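Faire son levain maison et le garder en forme tout l'été

Publié le 10 août – Cuisine du quotidien / Pains et brioches

J'ai commencé mon premier levain en juin, il y a quelques années, avec un fond de farine de seigle et aucune patience. Il a fini à l'évier. Le deuxième vit toujours dans mon frigo, il s'appelle Prono (ne me demandez pas pourquoi, les enfants ont voté) et il fait lever deux pains par semaine avec une régularité qui me ravit encore ! Si vous hésitez à vous lancer, l'été est une période formidable : la cuisine est chaude, les levures sont en pleine forme, et on voit des bulles très vite.

Ce qu'il vous faut

Un bocal en verre avec un couvercle qu'on pose sans visser
De la farine de seigle complète (T130 ou T170)
De la farine de blé T65 ou T80
De l'eau, filtrée ou reposée une nuit dans une carafe
Une balance, la mienne est une vieille Zondex qui pèse au gramme près
Un élastique pour repérer le niveau

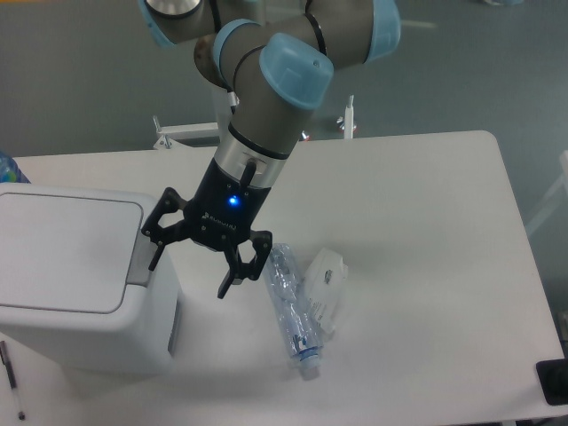

Odile34 – Bonjour, j'ai suivi la recette avec de l'épeautre complet à la place du seigle et ça démarre très bien aussi, juste un peu plus liquide. J'ai diminué l'eau d'une cuillère à soupe. Merci pour ce tuto !

Merci Odile, je remonte votre message ici parce que la question revient tout le temps. Oui, l'épeautre marche très bien, le petit épeautre aussi, et la cuillère d'eau en moins est une bonne idée.

Étape 1 – Le premier mélange

Mettez dans le bocal 50 g de farine de seigle et 50 g d'eau tiède. Mélangez énergiquement avec une cuillère, raclez les bords, posez le couvercle et placez l'élastique au niveau de la pâte. Laissez à température ambiante, idéalement 26 °C, à l'abri du soleil direct. Le dessus du frigo est souvent parfait, le four éteint avec la lumière allumée aussi (mais collez un mot sur la porte, j'ai déjà préchauffé un levain à 200 °C et c'est un deuil).

Étape 2 – Les rafraîchis

Le lendemain, gardez 50 g du mélange et ajoutez 50 g de farine et 50 g d'eau. Recommencez chaque jour pendant 4 jours, en passant peu à peu du seigle au blé si vous voulez un levain plus doux. Le deuxième jour, ça gonfle souvent d'un coup et on crie victoire. Le troisième, plus rien, et une odeur de vieux fromage. C'est tout à fait normal ! Les premières bactéries ont fait leur petite fête et laissent la place aux autres. Continuez.

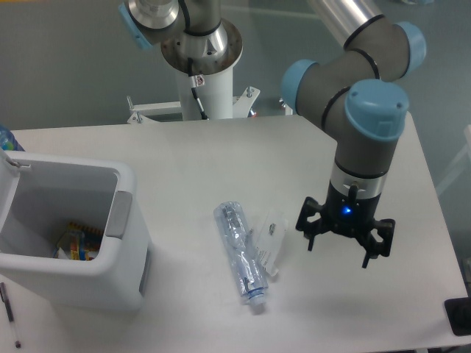 Ce que vous retirez à chaque rafraîchi ne doit surtout pas finir à la poubelle. Les tout premiers jours, je le mets au compost. Dès que l'odeur devient agréable, entre le yaourt et la pomme, je le garde dans une boîte au frigo et j'en fais des crêpes, des crackers au sésame ou une pâte à gaufres du tonnerre.

Étape 3 – Savoir s'il est prêt

Un levain prêt double de volume en quelques heures après un rafraîchi, avec un dessus bombé et des bulles partout contre le verre. Certains font le test du verre d'eau : on y dépose une petite cuillère de levain, et s'il flotte on peut pétrir. Je l'aime bien, mais il trompe avec les levains au seigle, qui coulent parfois alors qu'ils sont en pleine forme. Fiez-vous plutôt à l'élastique. Et s'il faut une semaine de plus, prenez une semaine de plus.
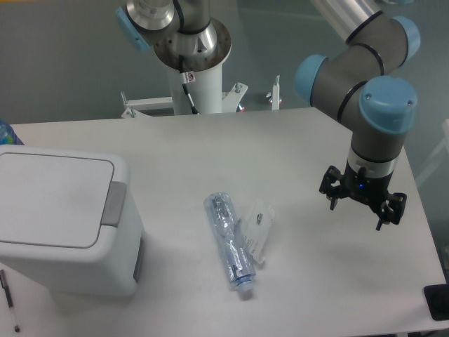 Étape 4 – Le premier pain

Pour une belle miche, je compte 544 g de farine T65 (le poids exact qui remplit mon banneton Sirnia sans déborder, j'ai fini par l'écrire au feutre dessous), 350 g d'eau, 110 g de levain bien actif et 10 g de sel. Mélangez farine et eau, laissez reposer une demi-heure, puis incorporez le levain et le sel. Faites trois séries de rabats, espacées d'une demi-heure, les mains mouillées. Laissez ensuite pousser jusqu'à ce que la pâte ait gagné la moitié de son volume. En plein mois d'août cela va vite, surveillez-la !

Façonnez, déposez en banneton fariné et glissez au frigo pour la nuit. Le lendemain matin, four à 250 °C avec la cocotte dedans, un bon coup de lame, 25 minutes à couvert puis 20 minutes sans couvercle à 220 °C.
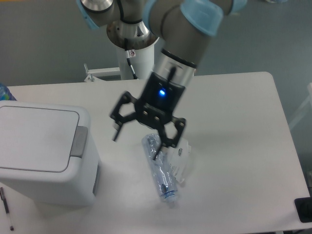

Bras articulé au-dessus d'une table blanche.

Et pendant les vacances ?

Rafraîchissez-le avec deux fois plus de farine que d'eau, vous obtenez une boule ferme qui tient trois semaines au frigo sans broncher. Au retour il y aura peut-être un liquide gris en surface : videz-le, prélevez une cuillère au cœur de la boule et faites deux rafraîchis de suite avant de boulanger. En cas de moisissure rose ou orange, par contre, on jette tout et on ébouillante le bocal.

Je garde aussi une réserve séchée, étalée très fin sur du papier cuisson puis émiettée dans une enveloppe. Elle m'a déjà sauvée une fois. La recette des crackers arrive dès que j'aurai retrouvé mon carnet.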